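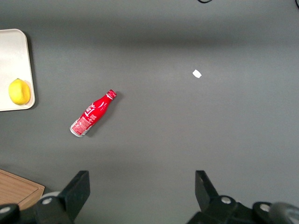 Tuning the grasp filter in Skisa

Start with the default config and run the detector on a saved log before you touch a live arm. Set max_candidates to 1,000. Going up to 3,000 gave us the same top grasps and a slower loop.

Next, set the score cutoff. Anything under 0.6 gets dropped before planning.

Bottles lying on their side need one more step. The detector often returns a box lined up with the table, so the jaws close at a bad angle. Turn on use_long_axis and the planner will rotate the wrist to close across the body.

Save the file, restart the planner node and replay the log. On our set of 339 grasps, 7 still failed, mostly on shiny labels where the depth had holes. Jasper Dekker has a patch for that in the Zerkine branch. It needs a rebuild.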